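Worktops, part four: the white slab by the window

The kitchen refit in Bekville is at the stage where the cabinets are in and the arguments are about surfaces. Ankica Vukadinović asked me to write up the worktop separately, so this post leaves out the plumbing.

The slab is white with a gloss finish. I had argued for matt. Gloss shows crumbs less than I expected and smears more than I expected, and under the evening light it picks up a reflection of whatever is near it, including on the vertical front face. If you are choosing between the two, take a sample home and look at it at dusk with the lamps off.

The useful part of the run is the back corner, where the counter meets the tall side panel beside the fridge. Things end up there. Oil, washing-up liquid and anything else in a bottle goes to that corner within a day of the surface being cleared. I have stopped fighting it and now treat it as the bottle corner.

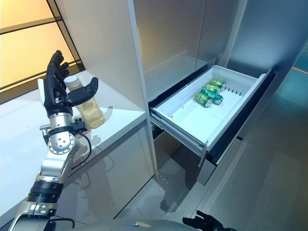
Bottle corner, with the window behind. Clear ribbed plastic, white screw cap, pale yellow contents.

Three notes on the corner. The joint between slab and panel needs a thin, even bead of sealant; the first fitter left a gap, and Skoltura sent someone to redo it. A tall bottle is better at the back than at the front edge, where a sleeve catches it. Coloured liquids should be wiped up at once, as I have not yet tested how the surface takes a stain.

Depth was the other question. We had an offcut from Dervishi that was 50 mm too shallow, and Biljana Kolev suggested packing it out at the wall. I declined. A packed-out slab leaves a ledge behind it that collects dust and cannot be cleaned without a narrow brush. The replacement cost 402 more, delivered, and I would spend it again. 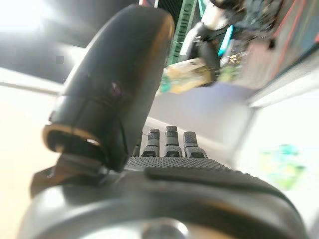
Fingertips and palm, close up. Fine texture on the pads, raised dots below.

Cleaning is a damp cloth, then a dry one, working from the window towards the fridge. Scouring pads stay in the drawer. Next post: the plinths, and why two of them are going back to Wasside.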